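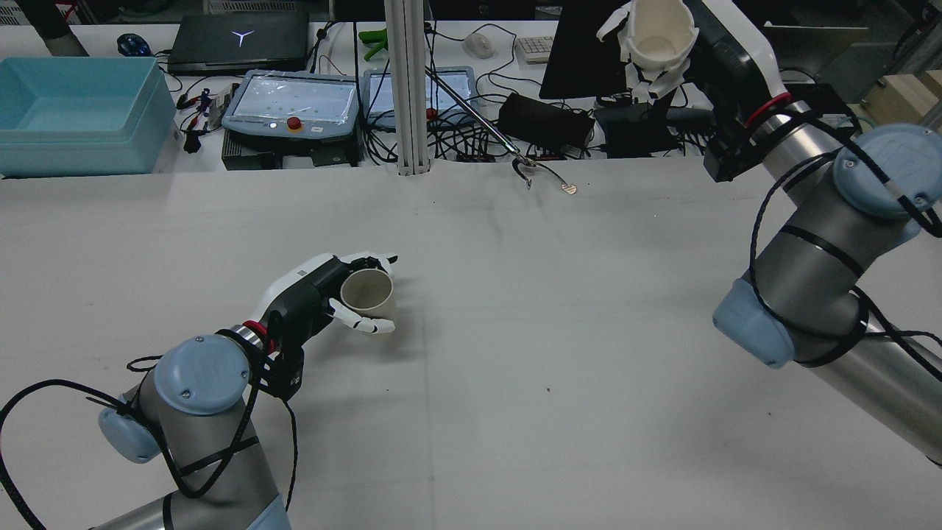
Two arms, two cups. The left hand has the beige one just above the table, the right hand has the white one up high.

Notes to go with our visit to the Stondden lab, Tuesday section

First of all, thank you to everyone who made it onto the early bus! I know it was a long ride for one demonstration, but I hope you came away as cheerful about it as I did (I talked my poor neighbor's ear off the whole way home). Please read these notes before the write-up, and bring your own scribbles to class, even the messy ones.

Our host was Natalina Fabbri, and she asked us to watch the fingers first and the arms second. It's good advice. An arm with a gripper that only opens and shuts has very few choices about how to hold a cup - a hand with jointed fingers has a great many, and somebody has to decide among them. Look at how the fingers on the left curl around the beige cup, and then think about how you hold your own coffee.

The tablets with the light blue frames, behind the table, are teach pendants. Each of those two has a red emergency-stop button, and you'll remember Natalina made us all say out loud where they were before she began. Kirsty Grimshaw asked whether stopping one arm should stop the other, which I thought was the best question of the morning, and I'd like us to spend a good part of next class on it.

For the write-up, two pages is plenty. Pick one moment from the demonstration and tell me what each arm would need to know about the other at that moment. Chapter 5 of the Clerkby reader will help, mostly the part on shared workspaces. If you missed the bus, Prapai Saengthong has kindly offered to share her notes, so do ask her.

Write-ups go in the box outside my office by noon Tuesday.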